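Workshop Assistant (part-time), Kolham Workshop
Illum Technical Services

Illum is seeking a Workshop Assistant to keep the shared floor at Kolham in good order. The post is for 15 hours a week, worked over 5 mornings, and is offered on a fixed term to the end of November in the first instance.

About the workshop

Kolham is a large, bright room used by several teams for bench work and testing. Each bench has its own computer and equipment, and items are moved between teams during the day. The Assistant will make sure that floors, benches and shelves are ready for the next user.

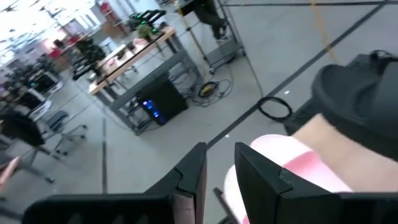
The workshop floor at Kolham, with a bench and computer tower.

Main duties

The postholder will:

- collect cables left on the floor, coil them and return them to the correct hook or box
- clear soft items, sponges and cloths from the floor and sort them for cleaning or storage
- keep the floor lines visible and walkways open at all times
- check that computer towers kept beneath the benches have clear space on every side
- wipe down benchtops, leaving equipment in use where it stands
- keep containers on the lower shelves in order, and label them where required

Computers may be left running overnight. The Assistant must not switch off or unplug any equipment without the agreement of the team concerned - this applies equally to equipment that appears idle.
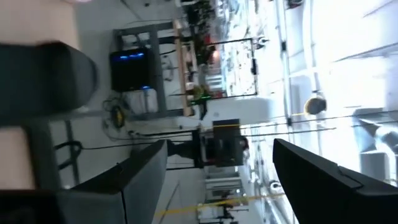 Person specification

Applicants should be methodical and able to work without close supervision. Experience in a workshop, laboratory or stores is desirable. The work involves bending, kneeling and some lifting; adjustments will be discussed with any applicant who requests them. Training in cable handling and electrical safety is provided during the first 2 weeks.

Terms

Annual leave is given in proportion to hours worked. Safety footwear is supplied. The Assistant reports to the Workshop Manager, Mercy Okoth.

How to apply

Please send a letter of no more than 2 pages, with the names of two referees, to Mercy Okoth at the Illum office, Buthelezi Building, quoting reference 38. Applications close at the end of August 2024. Visits to the workshop may be arranged beforehand through the same office.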